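Budgeting for a two-arm cell: simulate first, order second
Speaker notes, September 2019

Open with the order of spending. At Trastdale we priced hardware in July and had to reprice it all once the task list changed. Reet Kivi's group at Harkby did the task list first and bought once.

Capital line: two arms, two parallel grippers, one table, sensing. Keep grippers as a separate item — they get swapped most often. Panasiuk quoted 860 per gripper, 10 weeks lead time. Hold 2,000 back for fixtures and cabling.

Next slide. Pause here, let people look.

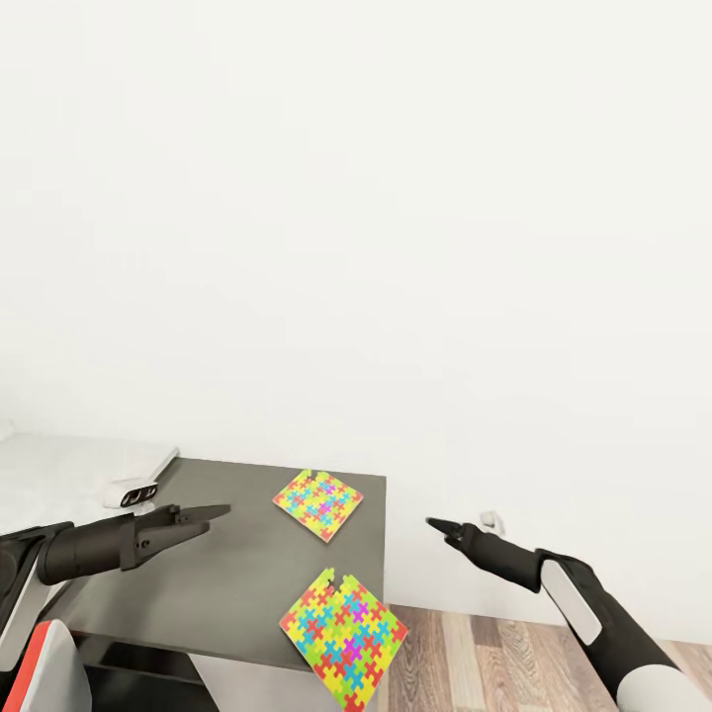

Simulated cell, puzzle task. Two arms, two square pieces, one piece overhanging the table corner.

Point to the overhang. Table size is a purchasing decision, and a part past the edge changes what approach the gripper needs. Wilfredo ran 192 layouts in simulation before we fixed the tabletop dimensions. Cost was staff time only.

Ask which arm should take the near piece. Take two answers, move on.

Recurring line: spare fingers, calibration, software seats. Sudska bills seats per arm, so a two-arm cell counts twice. Check this before signing.

Questions on financing go to Eglė Ķēniņš.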